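10m air pistol – scores fall apart in the last 20 shots, what do I do?

Posted in: Target Shooting > Air Pistol > Training and Matches
Asked by Rasha Kanaan, 6 March 2023

Hi all. Second season in 10m air pistol, club level, trying to make the cut for the regional squad in September. Match is the normal 60 shots, 75 minutes.

Problem is always the same. First two series are fine, sometimes better than fine, 94, 95. Third and fourth ok. Then series five and six just go. Last match was 94 93 92 92 87 84. The one before was almost a copy of it. In training I don't see it, or not so much, but in training I usually stop at 40 because the range closes and somebody else wants the lane.

Things I've tried already so you don't have to tell me:

Eating a banana halfway. Did nothing except give me sticky fingers on the grip.

Slowing down. Ended up with nine minutes for the last 14 shots at the Tamayo open and that was a disaster all of its own.

Speeding up. Same scores, finished early, felt silly.

Changed the trigger weight a tiny bit (still legal, it passed the check). Can't tell if it helped.

My shots in the last two series go low and left mostly, I'm right handed. Not all of them. There's the odd wild one at 2 o'clock that I can't explain, I think it's me holding too long and then just letting it go off because I want it over with. I know you're supposed to put the arm down and start again. I know. I don't do it.

Gun is a second hand Sostinex with the medium grip, I have fairly small hands. I had putty on it, took it off, put it back. Shoes are proper flat ones, not sneakers. Glasses with the iris, which I fiddle with too much.

Is this fitness? Is it eyes? Is it my head? Coach at our club is a rifle man and very nice but he says "shoot more" to everything. I have about 3 evenings a week, one at the range and the rest at home where I can only dry fire at a wall (apartment, no room for 10 meters).

Also is it normal that my legs shake before the shooting arm gets tired?? That part is weird to me.

Any help appreciated. Will answer questions if I've left something out.

3 replies

Dehua Jia

Been there. Mine was series four though, so you're doing better than me.

Low left for a right hander late in a match is almost always grip and trigger together. Hand gets tired, you start squeezing with the whole hand when you only want the finger to move, and muzzle dips. People call it all sorts of things. You won't feel it happening. Easiest check – at home, dry fire, after you're already tired. Not fresh. Do 30 lifts with no shot, just raise, settle, lower. Then do ten dry shots at the blank wall and watch the front sight when the trigger breaks. If it jumps low left there's your answer and no amount of bananas will fix it.

Blank wall and not a target. I know everyone says this but people put a little black dot up after a week becuase it's boring. Leave the dot off. The dot pulls your eye away from the front sight, then you can't see what the sight did.

On the length thing. You train 40 and compete 60, plus sighters, plus standing about. So series five and six are basically shots you have never practiced. Your scores say exactly that, 92 in series four and then off the edge. You don't need more evenings for it. Do this:

Range night, one week out of two, get there and shoot the last 30 only. No warm up series. Do a hard holding session first (lifts, see below) so that you start tired. Write down every shot you knew was bad before you looked at the monitor. That's the useful number, the score isn't.

Other week, whatever your coach wants.

Home nights, holding. Raise, hold 10 seconds, down, rest 30 seconds. Start with 15 of them. Add two or three each time if it isn't hurting. When you get up to 40 you can try 12 seconds. Don't go to 60 second holds like the guys on videos, you teach yourself to hold too long, and sounds like you already have that habit. If the shoulder hurts at the front, stop. Muscle tired is ok, joint pain is not. I lost most of a winter to that.

Holding too long. You said you know. Ok but knowing isn't training it. Put a rule in. Mine is eight seconds from the gun settling in the area, then down, no discussion. To practice it, I do a series where I have to abort every third lift even when it looks perfect. Feels horrible the first time. After a few weeks putting the arm down is just another thing you do, not a failure. My wild ones at 2 o'clock (yes had those too) went away nearly completely. Those are usually you heeling it a bit, pushing at the moment you give up waiting.

Time plan for 75 minutes, works for me, change it how you like:

First series 10 minutes
Second 10
Sit down for 2, drink water, look at nothing
Third 11
Fourth 11
Sit down again, 3 minutes
Fifth 11
Sixth 11
That leaves a few for a mess somewhere

The sitting down is important. Most club shooters never leave the line, they just stand there for over an hour. Legs shake, well yes. You're standing still with locked knees. Unlock them. Also check your feet in series five, I bet they've crept. I put mine back with the closed eyes thing – stand, close eyes, raise, open, see where it points. If it's off, move the back foot and leave the arm alone. Costs 15 seconds.

Leave the trigger where it is now. Leave the putty too. Pick one and don't touch it till after September. You have changed four things and can't tell which did what. Same with the iris, set it in sighters and hands off.

One more, the 84. Look at how it's made. If it's ten 8s and 9s, that's tiredness. If it's 9 9 10 9 5 9 10 6 8 9 then it's two shots you should've aborted and the rest was fine. Totally different fix. Post the shots if you have the printout.

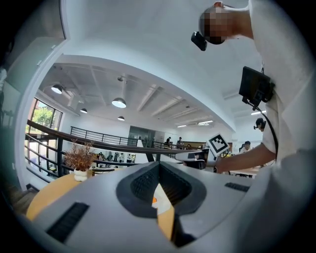

Rasha Kanaan replied that she'd found the printout and it was the second kind. 9 9 10 9 9 6 9 9 5 9. She hadn't looked at it like that before, she had only seen the 84 and been annoyed all the way home. She also wanted to know if the every third lift thing should be done in matches too, or just training.

Just training! In a match you abort when it needs it. But count them after. If you finish 60 shots with zero aborts you were not being honest with yourself, I'd expect ten or more at our level. I had 17 at Bretitz and it was my best score of the year.

And that series is good news. Take the 6 and the 5 out, put two boring 9s in and it's a 91. You don't have a stamina problem so much as a two shots problem. Series five, go look at that one as well, same thing probably.

bluepellet

agree with most of above. shoot more. also get the gun serviced, second hand you never know. If the cylinder pressure gets low near the end of a match velocity drops and you go low. had this happen. check the gauge before you start and fill it, costs nothing. doesnt explain left tho

Sastano_range_rat

Late shots are in the head 90 percent, sorry. You are adding up. Everybody adds up. After four series you have 371 and you start thinking ok if I do 93 and 93 it's 557 and that's a PB and then bang, 5.

What I did was stop looking at the total. Our monitors let you hide it, ask the range officer how, on the older ones it's in the second menu. If you can't hide it, tape a bit of paper over that corner if the match rules let you, ask first, some jurys are funny about anything stuck on equipment. I still look at each shot because I need to know if the sights are right, but no sum.

Then a routine. Same thing each time, same order, in words if you need them. Mine goes: pellet, close, grip, breathe, up, down into the area, sight, sight, sight. That's it. I say "sight" in my head till it goes off. Sounds dumb. But you can't add up and say sight at the same time, try it.

About breathing, you didn't mention it. Lots of people hold it from the moment they lift. That's way too long, eyes start going blurry after six or seven seconds and you blame the glasses. Breathe in on the way up, half out as you come down, hold it only for the last bit. If the front sight gets fuzzy, arm down, look at something far away and green or gray, not the lit target. Between shots don't stare at the monitor either, bright screen then dark sights, eyes hate it. This is worse for me late in the match so it might be part of yours.

I don't totally agree with Dehua on the time plan, 2 minutes sitting after series two is early for me and I lose the feeling. I go after three and after five. Try both, in training first.

Fitness, walk. Seriously just walk, or swim. I don't do any weights except light ones for the shoulder, elastic band stuff. Somebody at our club did big weights all winter and his hold was terrible by spring, couldn't feel the small movements any more he said. Could be rubbish, one guy.

Coffee, watch out if you drink it before. Or if you always drink it, don't stop on match day. I stopped once for a match. Headache by the third series, never again.

Diary. Two lines after each session, what went well, what to do next time. Don't write scores in it.

Rasha Kanaan

Thanks all, didn't expect that much. Ok so plan is: home nights holding, 15 to start, blank wall, no dot (there is a dot. it's coming down). Range night every second week last 30 only. Eight second rule. Hands off the iris and the putty. Hiding the total if I can find the menu.

Checked series five like Dehua said. 87 was 9 9 10 9 9 8 9 9 6 9. So same again, one bad one.

Breathing, I tried it just now in the hallway and yes I hold from the lift. Whole time. No idea how long I've been doing that.

Gauge was fine before the match but I'll look after as well next time, hadn't thought of it going down during.

Coach was told about the aborting and said good idea, and shoot more.

Club match in three weeks, will come back and post the series.

Dehua Jia

Post the aborts too.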